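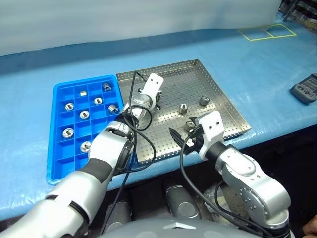
¿Se puede ver el museo naval de Lestau en una mañana si vas con niños?
En una mañana se ve el edificio principal y poco más; para los diques y el pabellón nuevo hay que volver por la tarde, y la entrada sirve para todo el día si te guardas el resguardo.

Foro > Museos y visitas > Lestau

remo_partido
1 feb 2018
Abro hilo porque la semana que viene nos plantamos en Lestau con dos criaturas de 7 y 2 años y la web del museo es un pozo. He encontrado tres horarios distintos y un mapa en el que la cafetería está en el agua. ¿Merece la pena pagar la entrada completa o con la básica vamos servidos? La completa son 26 euros por adulto, que no es calderilla.

Mazandarani
La básica. La completa añade el pabellón Pluvlow, que es muy bonito por fuera y por dentro tiene maquetas y una tienda. La tienda es más grande que la zona de maquetas. Saca tus conclusiones.

babor_y_cuenta_nueva
No estoy de acuerdo con Mazandarani, para variar. El Pluvlow tiene la mejor colección de instrumentos de navegación de la costa y el edificio solo ya vale el paseo: hormigón visto, un lucernario enorme y unas vistas al puerto que en la sala principal no hueles. Que a uno no le interesen los sextantes es muy respetable, pero dilo así.

Mazandarani
No me interesan los sextantes. Y al de 2 años de remo_partido, sospecho que tampoco.

grumete77
Lo que no te puedes perder es la fragata Tescombe, que va incluida en la básica. Botada en 1743, reconstruida medio casco, y se puede bajar hasta la bodega. Ojo con el carrito: hay que dejarlo en el muelle, en una caseta con candados que van con moneda. Lleva monedas, que la máquina de cambio lleva estropeada desde julio.

babor_y_cuenta_nueva
"Reconstruida medio casco" es ser generoso, grumete. De la Tescombe original queda la quilla, unas cuadernas y el cartel que dice que es original.

grumete77
Pues a mí me gustó el cartel.

remo_partido
Vale, me quedo con básica y monedas. ¿Se come decente dentro?

Mazandarani
Se come. Bocadillo frío a precio de mariscada. Hay un parque con mesas detrás del aparcamiento y con el resguardo vuelves a entrar.

popa_ancha
Discrepo: el menú infantil está bien y hay tronas. La sopa, un poco a su aire. Otra cosa, id al taller de nudos, es gratis y al mayor le va a encantar. Apuntaos nada más llegar en el mostrador de la izquierda, el de la derecha es solo para grupos y te lo dicen con la mirada.

Mazandarani
El taller de nudos lo hicimos en verano. Mi hija ató la mochila a la silla y salimos los últimos. Recomendable.

babor_y_cuenta_nueva
Por fin algo en lo que coincidimos. De todas formas, remo, si llueve paga la completa, que la cubierta de la fragata la cierran con cuatro gotas y entonces el Pluvlow es lo único que te queda a cubierto sin empujones.

remo_partido
Dan lluvia toda la semana.

babor_y_cuenta_nueva
Te van a gustar los sextantes.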